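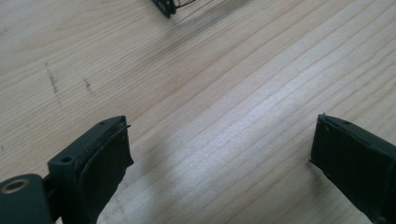
Teguh Ismail has been transferring tapes for other people since he was in college, and he still does most of it on the same kind of equipment he started with. His shop, Prindport, takes in VHS, Video8, Hi8 and a little Betamax, and sends back files. We talked by phone for a little over an hour, mostly about sync problems, time base correctors, and why he thinks people spend their money in the wrong order.

His background is in broadcast maintenance. He worked at a cable access station that was getting rid of its tape decks, and he took home the ones that could be fixed.

"I had a pile of S-VHS machines and a word of mouth thing going with people from the station," he said. "Somebody's wedding, somebody's high school football. I charged for the blank DVD and that was it. Then it got to where I was doing it every night, so I started charging for the night."

The question he is asked most often is which capture card to buy. He doesn't like answering it.

"The card is the last thing in the chain. If the signal coming off the deck is unstable, a good card drops frames and a bad card drops frames and also lies about it. People write to me and say they've bought three cards and the audio still drifts. I ask what deck they have and it's something from a thrift store with the heads never cleaned."

He explained the drift this way. A consumer VCR does not put out lines of video at a perfectly steady rate. The tape stretches, the transport is worn, the drum speed wanders. A television of the same era follows along without complaint. A digitizer expects a regular signal, and when a field comes in badly enough damaged it may skip it or repeat an earlier one. The audio keeps going regardless. After an hour of this the two are out of step.

"If it's a steady drift you can stretch the audio and get away with it," he said. "Usually it isn't steady. You get a bad patch at the start, then it's fine for a while, then somebody recorded over something and there's another bad patch. So you fix the end and now the middle is off."

A time base corrector is supposed to deal with this by storing the picture and sending it out again on a clean clock. Ismail separates the line type, built into some of the better S-VHS decks, from the full frame type, generally a separate box. The first straightens wobbly verticals. The second keeps the output regular when the input isn't. He wants both in the chain for most jobs.

For the second he has been using a unit from Chauke, a small maker whose boxes he buys used. He has two of them, and one is kept for parts.

"It runs hot and the power supply is junk. Replace the supply, put feet under it so it gets some air, and it's a decent box. The picture is a little soft. I can live with soft. What I can't live with is a box that changes the black level, and I've owned those."

Black level took up a good part of the conversation. American NTSC video puts black slightly above blanking level, at 7.5 IRE, and Japanese NTSC doesn't. Some equipment assumes one, some assumes the other, and some has a menu setting that doesn't do what it says. Ismail checks every new piece of gear with color bars from a generator before it goes near a customer's tape.

"You put bars in and look at the waveform on the other side. It takes five minutes. If black is crushed you've lost it, you can't bring it back in software. I'd take a capture that looks washed out over one that looks punchy, because the washed out one still has everything in it."

The capture device he settled on is the Dravgate, a USB box with composite, S-Video and component inputs. He bought the first one in April of last year after his old PCI card stopped working with his new motherboard. His opinion of it is mixed.

On the good side, he said, it gives him uncompressed 4:2:2 without deinterlacing anything, and the proc amp controls work before the conversion and affect what is recorded. On the bad side, the driver forgets its settings when the cable is unplugged, and the S-Video socket is loose enough that he has put a strain relief on it.

"It comes up as composite every time. Every single time. So you look at the preview, you see dot crawl, you go back and change it to S-Video. I have a note taped to the monitor."

He also ran into trouble with USB ports. The Dravgate wants a port to itself, and on his machine the front panel ports share a controller with the keyboard and an external drive. Captures made through the front panel lost frames every few minutes. He moved it to the back and the losses stopped.

For software he uses Gadus, a plain capture program that he likes because it keeps a log. The log gives the time of each dropped or inserted frame, so he can go to that spot on the tape and see whether the damage is really there.

"Other programs give you a total at the end. A total doesn't help me. If it says thirty dropped frames, were they all in the static before the recording starts? Then I don't care. Were they in the middle of the vows? Then I'm doing it over."

His usual routine goes like this. The tape is inspected for mold and for broken splices or leader. If it has been sitting a long time, he winds it all the way forward and back in a deck he doesn't mind getting dirty. He plays the first few minutes and adjusts tracking by hand. Then he captures the whole tape in one pass to a lossless codec, checks the log, and makes the delivery files from that.

He leaves the master interlaced and gives the customer a deinterlaced copy at 60 frames per second. He feels strongly about that last number.

"A camcorder tape has sixty different moments in every second. If you deinterlace to 30 you're throwing away half the motion. It looks like a cheap movie. People think that's what old tape looked like, and it didn't look like that. It was smooth."

He doesn't sharpen, and he goes easy on noise reduction. Hi8 tapes get a little in the chroma. He doesn't offer upscaling to HD, though customers ask.

Not everything that comes in is a home recording. One customer brought him a VHS copy of a film reel shot in 1949, made years ago by aiming a camcorder at a screen. The flicker was bad and the corners were dark. Ismail transferred it as it was and told the customer to look for the film.

"I said, if the reel exists, go find it and get it scanned by somebody who does film. I don't do film. The tape is a copy of a copy and nothing I have here is going to make it better."

I asked what he would tell someone with a box of family tapes and a limited budget. He said to spend on the deck first, meaning one with S-Video output that has been serviced by someone who knows the model. A time base corrector of some kind comes next, and he said certain DVD recorders can be used in pass-through for this and do a fair job on tapes that aren't too far gone. Whatever is left can go to the capture device.

"And clean the heads before you do anything. Not with a cleaning tape. Take the lid off, use the right swabs and alcohol, hold the swab still and turn the drum by hand. Never up and down. You'll break a head off, and then you're shopping for a deck again."

He doesn't know how long he can keep working this way. Rubber parts for his main decks are still available. Heads mostly aren't, and he has stopped counting on finding more. He tries to keep the best machine for the worst tapes and runs ordinary jobs on the others.

Prindport is currently taking VHS and 8mm formats. Betamax is on hold until he can get a replacement idler for the one deck he has.

May 31, 2018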